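How to wash a wool jumper by hand (and not wreck it)
by Mahlet Assefa

Quick one as the jumpers are all coming out of storage. Anything knitted, anything with bobbles or stitching on, I do by hand. Machine wool cycle is fine for plain stuff - not risking it on the rest.

What you need: a clean basin, wool wash (I use Plusano, any will do), two big towels, somewhere flat.

1. Check the label. Then turn out the pockets, do up any buttons, look for pulled threads. Fix those first or they get worse. 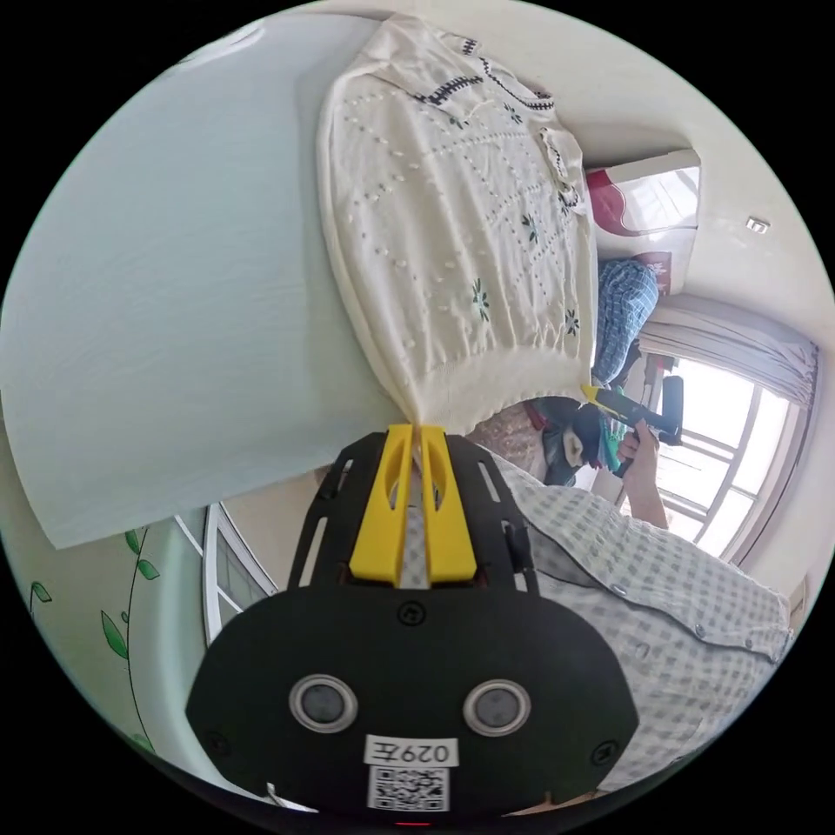

2. Fill the basin. Cool to lukewarm, 30 degrees at most. Wool wash goes in before the jumper, capful is plenty.

3. Soak and squeeze. Push it under, leave ten minutes, squeeze gently. No rubbing, no wringing. Embroidery can bleed so test a damp cotton bud on the dark bits first.

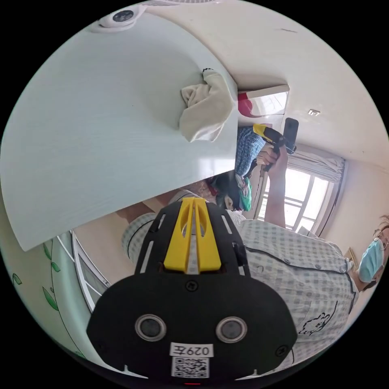 Rinse in water the same temperature as the wash. A sudden change is what felts it. Usually takes me 3 goes before the suds stop.

4. Get the water out. Lift with both hands underneath, never by the sholders. Lay it on a towel, roll up like a swiss roll, press down hard. New towel, do it again. 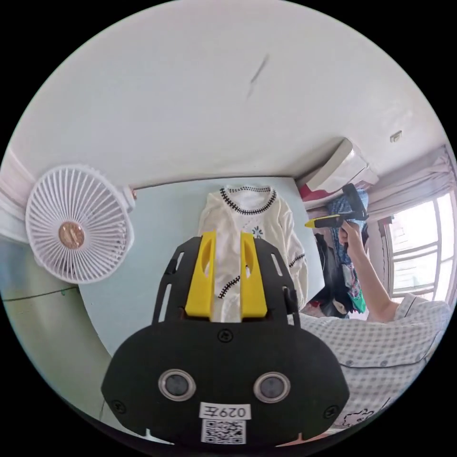 Cheap towels shed fluff all over damp wool, so use old ones that have been washed to death.

5. Dry flat. Pull it back to shape while damp, sleeves straight, hem even. Away from radiators. Flip it after a night. Mine take a day and a half, longer if its a thick one.

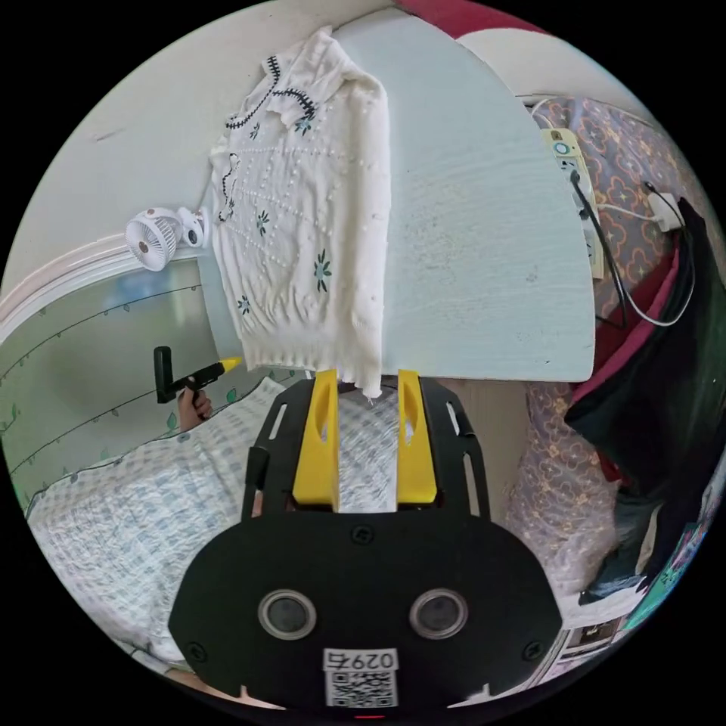 3 min read

Storing: fold, dont hang. Hangers give you those pointy shoulders and they never quite go. Cedar blocks in the drawer if you get moths - sand them a bit each June to bring the smell back.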